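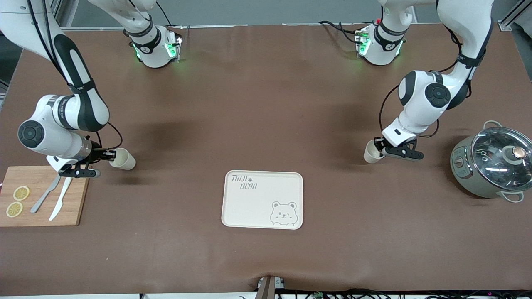
1/
Filville 급식센터 준비실에 양팔 로봇 셀이 들어온 지 5개월 됐습니다. 제어 소프트웨어는 Daltix, 통합은 Zenton이 맡았습니다. 저는 라인 엔지니어이고, 사람 쪽 업무가 어떻게 바뀌었는지만 적습니다.

2/
로봇이 하는 일은 컵, 트레이, 식기 배치입니다. 조리는 하지 않습니다. 칼질도 하지 않습니다. 도입 전에 "조리 자동화"라는 말이 돌았는데 계약서 어디에도 그런 항목은 없습니다.

3/
종이컵은 생각보다 까다로운 물체입니다. 2지 그리퍼로 옆면을 잡으면 파지력이 조금만 커도 입구가 타원으로 변합니다. 약하면 이송 중에 돌아갑니다. 컵 납품처가 바뀌면 파지력 값부터 다시 잡습니다.

4/
5월 한 달 기록. 정지 2,902건. 대부분은 작업자가 확인 버튼을 누르면 풀리는 단순 정지입니다. 이 숫자를 보고 "로봇이 알아서 한다"고 쓰는 보고서는 반려하고 있습니다.

5/
준비실 인원은 7명 그대로입니다. 배치가 달라졌습니다. 컵과 식기를 놓던 자리가 없어지고 그 시간이 정지 해제, 소모품 보충, 그리퍼 패드 세척으로 넘어갔습니다. 직무기술서는 아직 예전 것입니다. 수당 기준도 예전 것입니다.

6/
손목 통증 호소는 줄었다고 들었습니다. 대신 서서 화면을 보는 시간이 늘어 목과 허리 얘기가 나옵니다. 모니터 높이를 조절식으로 바꿔 달라는 요청을 두 번 올렸고 한 번 답을 받았습니다. 검토 중이랍니다.

7/
속도 문제. 숙련자가 로봇보다 빠릅니다. 트레이 한 장 기준으로 지금도 그렇습니다. 로봇의 이점은 새벽 5시에도 오후와 같은 속도로 움직인다는 점인데, 그 시간에 정지를 풀 사람이 필요하므로 새벽 근무는 그대로 남았습니다.

8/
교육은 하루짜리였습니다. 티칭 펜던트 사용법이 대부분이고 정지 원인을 읽는 법은 빠져 있었습니다. 에러 메시지가 전부 영어라서 준비실에서 직접 한글 대조표를 만들어 벽에 붙였습니다. 현재 가장 많이 쓰이는 문서입니다.

9/
Ayaaba 지점에서도 같은 셀을 검토한다고 해서 전달한 내용입니다. 컵과 트레이 규격을 먼저 고정할 것. 정지 해제 담당을 근무표에 이름으로 넣을 것. 케이블 정리 공간을 작업대 아래에 따로 잡을 것.

10/
질문이 많아서 추가합니다. 로그 원본은 공개할 수 없습니다. 정지 유형 분류 기준은 정리되는 대로 이 타래에 이어서 올리겠습니다.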